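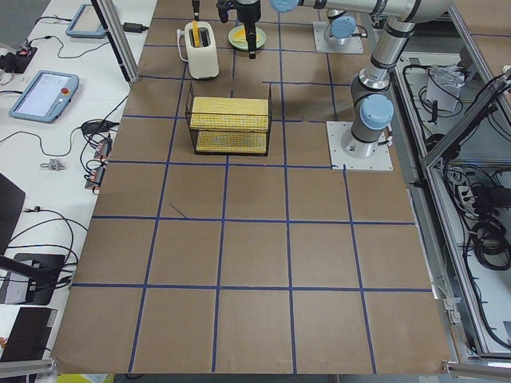
How a toaster works

A pop-up toaster does one job. It heats the outside of a slice of bread until the surface dries and turns brown, and then it lifts the slice up so that it can be taken out. The parts that do this are simple, and most toasters contain the same ones. This page explains what each part does and what happens to the bread.

The outside

The outer cover of a toaster is called the casing. On the cream toaster at the top of this page the casing is a box with rounded edges. The openings in the top are the slots. A power cord carries electricity from the wall socket into the toaster. On many toasters the cord is short, so that it does not hang over the edge of a worktop where it could be pulled.

There is usually a lever at one end, and a dial or row of buttons for choosing how brown the toast should be. At the bottom of most toasters is a thin tray which slides out. This is the crumb tray.

The inside

On each side of a slot there is a heating element. In many toasters the element is a flat sheet of a material called mica with a long, thin wire wound round it. Mica is a mineral. It can be split into thin sheets, it does not burn, and electricity does not pass through it easily.

The wire is often made from a mixture of two metals, nickel and chromium, called nichrome. Electricity can flow through nichrome, but the metal resists the flow more than copper does. When electricity is pushed through a wire that resists it, the wire gets hot. Nichrome can be heated until it glows orange without melting, and it can be heated and cooled many times before it wears out.

Between the elements is a small metal shelf called the carriage. The bread stands on it. The carriage is joined to the lever on the outside, and a spring pulls both of them upwards.

What happens when the lever goes down

1. The lever pushes the carriage down and stretches the spring. The bread drops between the elements.

2. At the bottom, the lever closes a switch. Electricity flows through the wires and they begin to heat up.

3. In most modern toasters, the same electricity switches on an electromagnet. An electromagnet is a coil of wire that acts as a magnet only while electricity is flowing in it. It holds the carriage down. If the toaster is not plugged in, there is no magnet and the lever will not stay down.

4. A timer starts. Its length depends on the browning setting.

5. When the timer ends, the electromagnet switches off. The spring pulls the carriage up, the switch opens and the wires cool.

The numbers on the dial do not mean the same thing on every toaster. On some they are minutes, and on others they are just steps from pale to dark. Setting 5 on one machine may give light toast and setting 5 on another may give very dark toast.

How the heat reaches the bread

The wires do not touch the bread. Most of the heat crosses the gap as infrared radiation, a kind of light that our eyes cannot see but our skin can feel as warmth. The heat from the Sun reaches us in a similar way. The radiation is absorbed at the surface of the bread, so the surface becomes much hotter than the middle.

Why bread turns brown

Fresh bread contains a lot of water. While the surface is damp it cannot get much hotter than 100 degrees Celsius, the temperature at which water boils. First the water near the surface has to turn into steam and leave. This is why the bread seems to do nothing for the first part of the toasting time.

Once the surface is dry its temperature climbs. Sugars and proteins in the bread then begin to react with each other. This is called the Maillard reaction (say "my-ar"). It makes hundreds of new substances, some of which are brown and some of which give toast its smell and taste. If the heating goes on too long the surface turns to carbon. Carbon is black and tastes bitter.

The inside of the slice stays paler and softer, as less heat gets through to it.

After the toaster

Hot toast gives off steam. If it is laid flat on a cold plate, the steam underneath cannot escape. It touches the plate, turns back into water and makes the bottom of the toast soft. A toast rack prevents this by holding each slice upright with air on both sides. A wire basket lets air through its mesh in much the same way, and bakers use wire trays to cool loaves for the same reason.

A plate is still better for eating from. It catches the crumbs, and a rim helps to keep them there.

Things to try

You need an adult to work the toaster for both of these.

Weighing. Weigh a slice of bread on kitchen scales, toast it, and weigh it again. The toast will be lighter, and most of the missing weight is water. When Meifang Tan's class tested this, one slice weighed 20 grams before toasting. Use a bigger slice if your scales do not show small changes.

Rack or plate. Toast two slices from the same loaf on the same setting. Stand one upright in a rack and lay the other flat on a plate. Wait 5 minutes, then turn the flat one over. Press the underside gently with a finger and compare it with the other slice.

Write down the setting you used each time – otherwise the results cannot be compared.

Safety

Never put a knife, fork or any other metal object into a toaster. The wires inside can be live, and metal can carry the electricity to your hand. If a slice is stuck, an adult should unplug the toaster, let it cool and then free the bread.

Keep toasters away from water, curtains and paper when they are being used. The casing can become hot, even though the elements are inside it. Crumbs should be emptied from the tray often – old crumbs can smoke or catch fire.

Words used on this page

Carriage: the shelf inside a toaster that holds the bread.
Casing: the outer cover.
Electromagnet: a magnet that works only while electricity flows through it.
Element: the part that gets hot.
Infrared: invisible radiation that carries heat.
Nichrome: a mixture of nickel and chromium used for heating wires.

Page last checked: September 29, 2023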